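Gromach Workshop to Show Shelf-Stocking Robot Project at Spring Open Day

14 Apr 2024 -- Members of the Gromach shared workshop will open their doors next month to show Etby, a two-armed robot project that practices picking up and placing snack cans on store shelving. Visitors can watch the project team at work and ask questions.

The project is led by Benedek Szűcs, a workshop member who started planning it after helping a relative restock a small grocery. A group of seven members now works on it in the evenings. They share the tools, the floor space and the cost of spare parts.

"We wanted a job that everybody understands," said Szűcs. "You look at a can, you reach for it, you close the hand. A person does that without thinking. For us it was most of the winter."

Current work is on the hands and on the view from the head. Cans are useful for practice -- they roll, they tip over, and they come in several sizes. The team sets them both upright and on their sides.
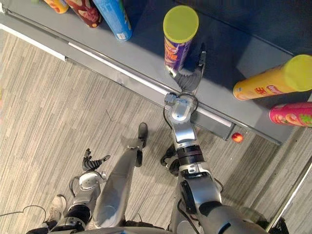
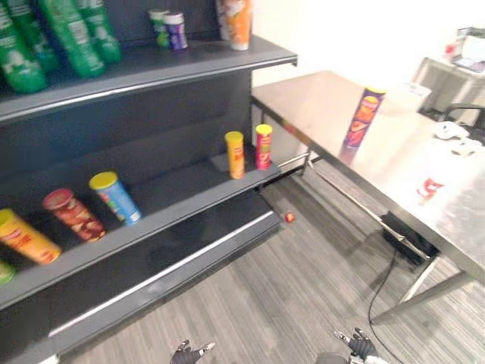
Views from the head, with metal shelving, snack cans and both black hands.

What the Team Is Working On

In March the group rewrote the part of its software that decides where the fingers should go. The old version treated every can as if it were standing up. The new one first works out which way the can is pointing.

The team logs each practice session and keeps the notes in a binder at the workshop as well as online. The last round of tests had 100 attempts, and the results will be posted at the open day. Cable routing at the wrists is next on the list.

Visiting

The open day runs for one afternoon, with nine places in each group. Children are welcome with an adult. Please keep bags off the carpet near the robot.

About Gromach

Gromach is a member-run workshop with 31 members. Other builds under way include Ostemeo, a home plant-watering system, and a small drawing machine called Csizmadia. Press questions should go to Benedek Szűcs at the workshop's front desk.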